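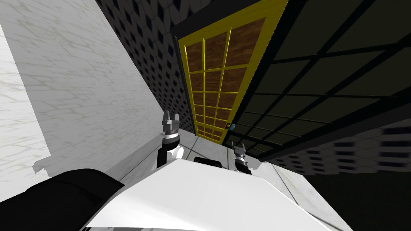 How Do Writers Build a World for a Story?

Some stories happen in places you could visit, like a school or a farm. Others happen on a planet with two suns, or in a kingdom at the bottom of the sea. A writer had to think up that planet or that kingdom before you could read about it. Writers call this job worldbuilding.

This page explains how worldbuilding works and how you can try it.

What is a story world?

A story world is everything around the characters. It includes the land, the weather, the food, the animals, the houses and the rules people live by. It also includes things that happened long before page one, such as an old war or a king who ran away.

Every story has a world, even a story about a kid who loses a library book. But when the story takes place in a town like yours, the writer can leave a lot out. You already know what a bus is. If the story is about a planet where people travel by giant beetle, the writer has to tell you about the beetles.

Where do writers start?

There are different ways to start. Some writers draw a map. They put in a river, then a mountain, and then they wonder who lives on each side of it. Others start with a person, such as a knight who is afraid of horses, and build a world for that person to live in.

A third way is to start with a "what if" question. What if it was night for 20 years at a time? What if everyone had to trade one memory for each loaf of bread?

Ursina Wieser started her book Oltadness with a question like that. She asked, "What if a planet had 37 moons?" Then she had to work out the answers. The sea would be pulled in many directions, so the tides would be very hard to predict. Sailors would need someone to keep track of the moons. That person became her main character, a girl who reads the sky for a fishing crew. The book ended up 510 pages long, and it all came out of that one question.

Why does a made-up world need rules?

Think about a game of tag. If one player could suddenly say, "I can't be tagged anymore," the game would stop being fun. Stories are like that too.

If there is magic in a story, the reader needs to know what it can do and what it can't. Say a wizard can open any lock by singing. Now say the wizard has a bad cold and has lost her voice. You understand the problem right away, and you want to know how she will get out. If she could also open locks by snapping her fingers, there would be no problem at all.

Science fiction needs rules too. If a spaceship takes 60 days to reach the next star in chapter two, it should not get there by lunchtime in chapter nine – unless the writer tells you about a new engine.

When a writer breaks a rule by accident, it is called a continuity mistake. "Continuity" means that things stay the same from one part of the story to the next. Editors help to catch these mistakes. An editor is a person who reads the book before it is printed and marks anything that needs fixing.

How do writers describe a place? 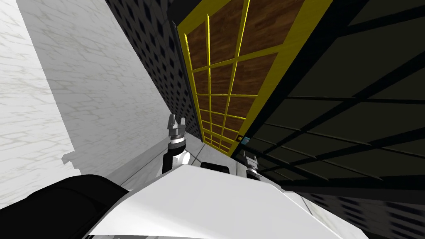

Describing a place means picking a few details and leaving the rest to the reader. A writer who tried to list every object in a palace would need the whole book to get through the front hall, and you would probably fall asleep. Two or three good details are enough. Look at the wall on the left. It is white marble, with thin light gray lines that look like cracks. Next to it is a dark gray panel with rows of small diamond-shaped holes. A writer could use just those two things: "The marble was full of thin gray lines, and the panel beside it was dotted with diamonds." You start to picture a building, and you may already be wondering what is behind the tall door.

Good details can come from any of your senses. What does the air smell like? Is the floor warm under your feet? Can you hear water somewhere? Many new writers only write down what a character can see, and they forget the other four senses.

It also helps to think about who is looking. A soldier walking into a room might notice the exits first. A hungry child would notice the table.

What about names?

Names tell you a lot about a world. A village called Mudbottom sounds different from a city called Silverhall, and you can guess which one has the fancier hats.

Many writers choose names that sound as if they belong together. In The Salt Road, by Bongani Potgieter, the towns in the cold north are called Jomholm and Skovthorpe. The hill people in the same book have short, heavy names, and their leader is called Trummer. After a few chapters you can often guess where a person comes from just by hearing the name.

If you make up names, say them out loud. If you trip over a name every time, your readers will too. Try to start your main characters' names with different letters, so that people don't mix them up.

Does the writer tell you everything?

No. Most writers know much more about their worlds than they put in the book. They may have notebooks full of maps, family trees and lists of kings. Only a small part of this gets into the story.

That can seem like a waste, but it is useful. If the writer knows what people in Jomholm eat in February, then a character can grumble about turnip soup, and it sounds real. The writer doesn't have to stop and explain turnip farming.

When a writer does stop the story to explain too much at once, it is called an info dump. You have probably read one. It is the part where you skip ahead to see when the talking dragon comes back.

Try it yourself

You need some paper and a pencil.

1. Write one "what if" question. It can be silly.
2. Write down three things that would be different because of it. Think about food, school and getting from place to place.
3. Make one rule that can't be broken in your world.
4. Draw a small map. Put in some water and somewhere high up.
5. Name two places on the map. Say the names out loud.
6. Think of a person who lives there and wants something that is hard to get.
7. Write the first five sentences of the story. Use one smell or one sound.

Keep the map even if you don't finish the story. You can use it again for a different one.

Words to know

Worldbuilding: thinking up the place where a story happens and how things work there.

Setting: the time and place of a story.

Continuity: keeping the facts of a story the same from start to finish.

Editor: a person who helps a writer fix and improve a book before it is printed.

Info dump: a part of a story that explains too much all at once.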